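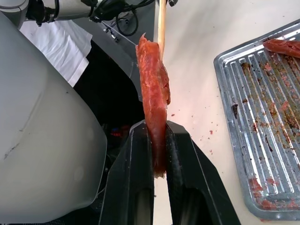

Departamento de Tecnologia Alimentar — Instituto Cantero

Unidade curricular: Conservação e Segurança dos Alimentos
Apontamentos da aula 7 — A cadeia de frio nos produtos frescos
Versão de 2023-11-06

1. Âmbito

Os presentes apontamentos acompanham a sétima aula teórica e não dispensam a consulta da bibliografia obrigatória. Trata-se a conservação pelo frio de produtos de origem animal não transformados, com particular atenção ao pescado e às carnes frescas. A congelação industrial será objeto da aula seguinte.

2. Conceitos fundamentais

Entende-se por cadeia de frio a sucessão ininterrupta de operações em que o produto é mantido a temperatura controlada, desde a captura ou o abate até ao consumo. O frio não elimina os microrganismos presentes; reduz a sua velocidade de multiplicação e retarda as reações enzimáticas. Um produto muito contaminado à entrada da câmara continuará muito contaminado à saída.

Distinguem-se a refrigeração, em que a água do alimento permanece no estado líquido, e a congelação, em que a maior parte dessa água passa a gelo. O pescado fresco deve ser conservado a uma temperatura próxima da do gelo fundente.

3. Alterações do músculo após a morte

Cessada a circulação, o glicogénio residual é convertido em ácido láctico e o pH desce. Segue-se a rigidez cadavérica, cuja duração depende da espécie, do estado do animal e da temperatura. No pescado, o tecido conjuntivo é escasso e as lâminas musculares separam-se com facilidade, pelo que o manuseamento brusco compromete a apresentação da peça e aumenta a superfície exposta.

A oxidação dos lípidos assume especial relevo nas espécies gordas — salmão, atum, cavala, sardinha — em virtude do elevado teor de ácidos gordos polinsaturados. O ranço pode desenvolver-se mesmo a baixa temperatura. Nas espécies ricas em histidina, como o atum e a cavala, a quebra da cadeia de frio favorece ainda a formação de histamina, que a cocção posterior não destrói.

4. Caso de estudo: entreposto de Brernden

O entreposto recebeu, no mês de maio, 1.910 caixas de produto refrigerado. Foram selecionadas 200 para controlo de temperatura no centro térmico, tendo-se registado desvios em 67. A maioria dos desvios concentrou-se nas caixas descarregadas no cais sul, onde a espera entre a abertura da viatura e a entrada em câmara era mais longa.

Os alunos deverão calcular a percentagem de caixas não conformes na amostra, discutir se esta pode ser considerada representativa do total recebido e propor duas medidas corretivas. Admite-se que a seleção das caixas não foi aleatória.

5. Registos e verificação

As sondas devem ser calibradas segundo o plano interno e higienizadas entre medições. Cada registo indica a hora, o lote, o valor lido e a rubrica do operador. Não são aceites valores arredondados à unidade.

6. Entrega do trabalho

O relatório é individual e não deve exceder quatro páginas, anexos excluídos. A entrega faz-se na secretaria do departamento, edifício Brirer, até ao início da aula 9.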